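Glass notebook, Cenow workshop
August, 4 p.m. onward

Green bottle day! Label first, cutting later.

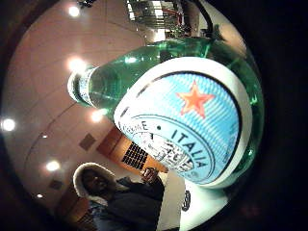 Big green one, label still on. Red-orange star, ITALIA along the lower curve.

I've wanted a bottle this size on the bench for ages. Held up under the ceiling lights the green is gorgeous, proper emerald, with paler streaks along the shoulders. Gisela Mühlbauer wants the body for a lamp shade and I get to keep the neck for the Teuber piece, so we're both happy.

The label is a beauty too. Large oval, thick white border, light blue middle with fine vertical ribbing, and a little black-and-white engraving down in the lower left. I'd like to save it whole for the sample book if I possibly can. The neck has a white band near the tip as well, but I'm not fussy about that one.

Plan for the label: fill the bottle with warm water from the tap, lay a wet cloth over the oval, leave it 10 minutes, then try one edge with the plastic scraper. No metal blade on this one! Last month on the Ustitz bottles I went in too early, tore two good labels and left scratches that showed up horribly once the lamp was lit.

4:40 p.m. First soak done. Outer edge is lifting along the top, middle hasn't budged. Fresh cloth on, another 10 minutes.

5:05 p.m. It's off, in one piece!! Small crease near the star, everything else flat. Drying between two sheets of blotting paper under the heavy catalog. Please don't move the catalog.

Glue left behind is thin and even. Oil and baking soda paste took most of it, dish soap did the rest. Rinsed and standing upside down on the rack.

For tomorrow: score line 4 inches up from the base, slow turn, one pass only. Then hot and cold water until it lets go. Start the edge on 100 grit and work finer from there. We're nearly out of the finer sheets, so whoever is at Deltberg next, grab a pack.

Gisela, can you check whether the lamp fitting needs a wider opening than the last one? I'd love to know before I score anything.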